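# Recording push demonstrations on the block board

Updated November 12, 2023. Replaces the February version, which described a gripper we no longer use and a workflow we no longer admit to.

This page covers recording demonstrations for Etach, our language-conditioned pushing policy. An operator steers the arm by hand controller, nudges colored blocks around a wooden board with a rod, and says in plain English what they were trying to do. The policy then learns from this, including from the parts you wish it wouldn't.

You'll need a booked slot on the Plendolard bench, an operator login, and more patience than the task seems to deserve.

## Before you start

1. Check the board. Lean on a corner. If it shifts, tighten the bolts along the near edge and rerun calibration, even if it only shifted a little. "A little" is how we lost most of a week's episodes to a block that was always one finger's width from where the log said it was.
2. Wipe the wood with a dry cloth. Skip the cleaning spray. It changes how the blocks slide, and the policy will notice before you do.
3. Check that the rod is seated straight in its collar and the latch is closed. A Busetti collar will feel closed when it isn't. Tug it.
4. Make sure the printed tag beside the board is flat, unobstructed and free of coffee.
5. Start the recorder:

```
etach record --bench plendolard --operator YOUR_ID --mode play
```

Wait for the tag status to go green. If it stays orange, move whatever you put on the tag.

## Scatter the blocks

Every session starts from a fresh layout. Run `etach scatter` and it will print a layout for you to copy by hand, because the arm is not trusted with this and neither is your sense of randomness. Left alone, people make tidy arrangements. They put things in rows, group the reds and leave a polite gap in the middle. After enough sessions you have a policy that does very well in polite rooms.

Copy the layout loosely. Position to the nearest thumb is fine, and rotation can be whatever happens when you let go. Blocks near the edges are welcome, and so are blocks in corners. Corners are where the policy is worst and where operators least want to work, and these two facts may be related.

## Record

Hold the left trigger to move and let go to stop. The rod stays at a fixed height over the wood, so you only have to think in two dimensions, and that is plenty.

Keep each episode to a single instruction. Good ones sound like something you'd say to a person:

- push the green cylinder toward the blue cube
- move the red star away from the corner
- slide the yellow flower to the left side of the board
- put the tip of the rod behind the blue house and wait

Yes, the last one counts. Etach needs examples of approaching a block and stopping, or it will treat every approach as a promise.

A few habits that help:

- **Back off between pushes.** Lift your thumb, move the rod clear, come in again from a new side. One long heroic shove teaches very little and usually ends on the floor.
- **Leave your mistakes in.** If the octagon spins off sideways, go round and fix it. Recovery is the most useful thing in the whole set. Restarting until you get a clean take is the least useful, and also cheating.
- **Don't hurry the end.** Hold still for 2 seconds after the last push. The segmenter uses the pause to find the cut.
- **Name the block you mean.** There is more than one red thing on the board. "Push the red one" will come back to you in review. 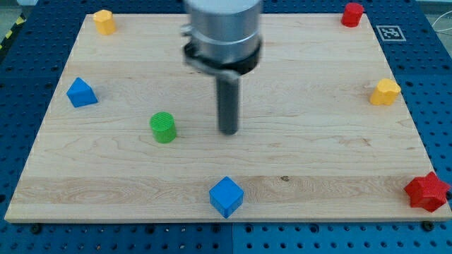 *Photo: Plendolard bench, Etach project. Reuse with credit.*

The bare wood under the rod is a good place to begin an episode. With the tip over open board you can leave in any direction, and the log gets a clean first second before anything moves. If a block is sitting there when you start, press `home` and shift the block by hand first.

Watch the star when it's out at the near right corner. A push from the left sends it overboard. Come round from the outside edge and bring it inward, or take a different instruction and let the next operator discover it.

## When a block falls off

Press `pause`, wait for the arm light, put the block back anywhere, press `resume`. Don't reach in while the arm is live. It moves slowly, but it has no opinion about your hand.

If you lose 3 blocks in one episode, discard the episode and get some water.

## Label and upload

Play episodes are cut up afterward, and each piece gets a sentence written by someone who wasn't driving. Open the Kováčik viewer, watch the clip once at full speed, and type what happened. What the operator meant is a separate field.

Vary your wording. The current set has 869 labeled clips, and a depressing share of them begin with "push the." People also say nudge, slide, shove, get, bring and "scoot." Type like people.

Each clip is labeled by 2 annotators. When they disagree about which block was the target, it goes to the review queue; when they disagree about "slightly," let it go.

Then upload:

```
etach push --session last
```

Uploads over the bench network take a while. If one fails 4 times, copy the session folder to the shared drive and write the session ID in the bench log, in handwriting that can be read. Leave the controller on its charger.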